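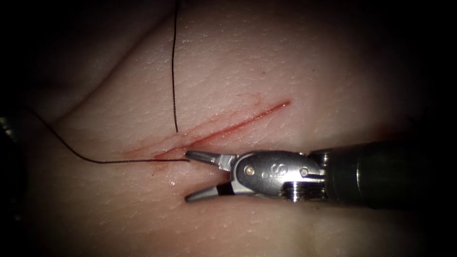

Most people who write to us about the Trolten suturing bench start with the arms, and we understand why, but the part of the budget that catches departments out is everything the arms touch. Practice pads, thread and needle drivers all wear at their own pace, and a planning sheet that covers only the big purchase will look thin by January. Think of a simple closing exercise like this one, with a needle driver holding dark thread taut beside a long straight cut in a pale pad. The pad is a consumable and so is the thread, and the driver itself is best treated as a part you will replace one day (please do put it on its own line!).

The Trolten bench comes with 2 arms and a stand, and we ship it with a starter box of Tillby pads. Refills are sold in cartons of 30, catalog number 821, and they keep nicely in a cool cupboard.

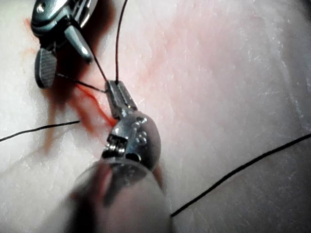
If you expect both arms to be busy for most of a session, we'd suggest ordering a spare driver for each side along with the bench, so that one worn set of jaws doesn't hold up a whole group. Karkport can split the order over 2 budget years if that suits your purchasing office, and the Baldursdóttir service plan may be added at any point, even long after delivery.

Abbas Amini looks after quotes and is always glad to talk through a half-finished spreadsheet. Send him what you have, along with the number of trainees you expect, and he'll fill in the gaps with you.

Last updated: January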